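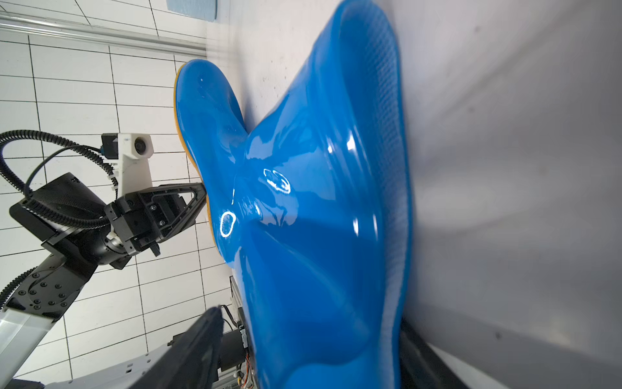 Figure 1. View from the wrist of one arm during the two-arm handling task. The second gripper has a finger against the orange-edged side of a glossy blue molded part.

4.2 Handling shiny, curved parts with two arms

Readers who have followed us this far will remember that the chores in Section 4.1 were kind to the machine. Boxes have flat sides, folded towels stay more or less where they are put, and a lid is a lid. We now turn to a group of tasks that people on the shop floor at Prodwood asked us about again and again when we visited in April, and which they described, with a certain fondness, as the fiddly ones. A molded part has to be picked up, turned, looked over along its edge and set down again without a mark on it. A new worker learns this in a morning. We wanted to know how far a pair of arms could get with it.

The difficulty starts with seeing. A wrist camera sits very close to the work, and at that distance a part such as the blue one in Figure 1 can take up most of the view. Its surface folds and bulges, and the lamp overhead comes back as bright rings that have nothing to do with its shape. When the wrist moves, the rings move too, and our first tracking method followed them quite happily across the part, as a kitten follows a spot of light. We tried dimming the room, which helped the tracking and annoyed everyone who had to work in it, and in the end we taught the system to trust outlines more than surfaces. The thin orange-yellow edge along the left side of the part in Figure 1 is a good example of the kind of line it now looks for – narrow, warm in color, and very different from the blue beside it.

The second difficulty is touch. Two grippers on one part can easily end up working against each other, and a curved rim gives a straight finger very little to hold. We borrowed the pressing rule from the Lavmont controller, in which one arm is told to hold still while the other looks for contact, and the two then trade places. It is a slow and rather polite way of working. We kept it all the same, as the faster version of the controller tended to push the part along the table before either gripper had settled.

We ran 700 trials on the molded parts and 300 on a comparison set of plain boxes, using the same arms, the same table and the same grippers throughout. A trial counted as a success only if the part was lifted, turned and set down inside the marked area with no help from the operator. Boxes gave us very little trouble. The molded parts were another story, and most of the failures came at the turn, when the holding arm had to let go and find the rim again from the other side. Slips during the first lift were less common than we had feared.

We also asked 6 experienced workers to do the same job by hand while we watched, and we learned a good deal from them. They hardly looked at the part once it was in their hands. They ran a thumb along the edge and knew from that where they were. Our arms have no thumb to speak of, and the camera has to stand in for it, which seems to us a large part of the gap between the two.

Would we leave the arms alone with this chore for a whole shift? Not yet, we are sorry to say. With a person nearby to put things right after a bad turn, the setup is already of some use, and the Bidodgate team has told us they would be glad to have it for sorting plain parts, where the turn is not needed. For curved and shiny ones we think better fingertips will matter more than better cameras, and Section 4.3 takes up the soft pads we tested with that in mind.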